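Automatisierung im Haushalt und in der Werkstatt
Skript zur Einheit 4: Können Maschinen schon aufräumen?
Dozent: Ward Hermans
Stand: 07/07/2024

4.1 Die Frage

In der letzten Einheit haben wir Industrieroboter betrachtet, die ein Teil immer an derselben Stelle aufnehmen. Diese Aufgabe gilt seit Langem als gelöst. Heute geht es um Arbeiten, bei denen die Lage der Gegenstände vorher nicht bekannt ist: den Tisch abräumen, Wäsche falten, Schrauben in Kästen sortieren. Ich bitte Sie, bei jeder Arbeit zwei Dinge zu trennen: Was muss die Maschine erkennen, und was muss sie mit dem Greifer ausführen?

4.2 Warum man mit Würfeln beginnt

Ein Würfel hat ebene Flächen, eine feste Form und meistens eine einzige Farbe. Man kann ihn mit einem Greifer mit zwei Fingern von zwei gegenüberliegenden Seiten fassen. Deshalb ist er in der Simulation ein beliebter erster Gegenstand. In der Simulation kostet ein Fehlversuch nichts, und man kann Licht, Farbe und Position nach jedem Durchlauf ändern.
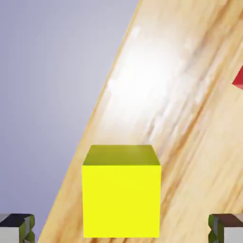 Für die Übung Griline verwenden wir eine solche Umgebung. Jede Gruppe führt 200 Greifversuche durch und notiert die Erfolgsquote. Danach wird die Startposition zufällig gewählt, und man wiederholt die Messung mit 30 Versuchen. Achten Sie besonders auf Würfel nahe an der Tischkante und auf spiegelndes Licht. Beides ist für das Auge kein Problem, für die Bildauswertung aber oft doch.

4.3 Vom Würfel zum Geschirr

Eine Tasse hat einen Henkel, ein Glas ist durchsichtig, ein Handtuch hat gar keine feste Form. Eine Strategie, die beim Würfel sicher funktioniert, kann hier vollständig versagen. Im Beispiel Skinmont (siehe Anhang) gelingt das Einräumen von Tellern, solange sie einzeln stehen. Bei gestapelten Tellern bricht das Programm ab und wartet auf den Menschen.

In der Werkstatt ist die Lage etwas günstiger. Man darf dort die Umgebung an die Maschine anpassen, zum Beispiel mit festen Ablagen und gleichmäßiger Beleuchtung. In einer Küche will das niemand.

4.4 Aufgaben bis zur nächsten Einheit

1. Lesen Sie den Fall Ladefoged im Anhang, Abschnitt 2.
2. Wählen Sie eine Hausarbeit und zerlegen Sie sie in einzelne Handgriffe. Markieren Sie diejenigen, die Kraft oder Gefühl verlangen.
3. Schätzen Sie, welche dieser Handgriffe mit einem Greifer mit zwei Fingern möglich sind. Begründung in höchstens 20 Zeilen.

Abgabe als PDF über die Kursseite.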